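« Older: Irnville Library Extends Evening Hours to 9
Newer: » Tundcombe Tenants Invited to Comment on Parking Plan

IRNVILLE - The Tundcombe Tenants' Association today published its response to the kitchen refit offered by Centon, and asked the firm to show its sums before any more units are ordered.

Centon says its plain-finish panels will cut cleaning time by 20 percent. The association has seen no test behind that figure. Five households have lived with the panels since April, and their reports are mixed.

"I was promised a kitchen that looks after itself," said Augustina Mensah, who chairs the association. "I still own a sponge."
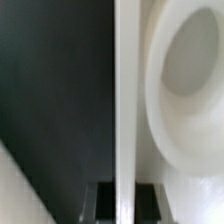 Color was the most common complaint in the 21 comment forms returned. Tenants were offered one dark shade and one light, with no samples to take home. Charcoal gray against pale beige makes a strong contrast, and the matte finish is smooth enough, but Centon has yet to say how either shade will look after 6 years of grease and steam. A brochure is not a warranty - and the one supplied runs to a single page.

Salamatu Agyeman, who reviewed the forms, said the association does not oppose new kitchens. "We oppose paying for adjectives," she said.

The association wants written cleaning instructions, a price for replacing one panel, and a meeting with Centon before the next order.

Contact: Yayra Tetteh, Tundcombe Tenants' Association, Irnville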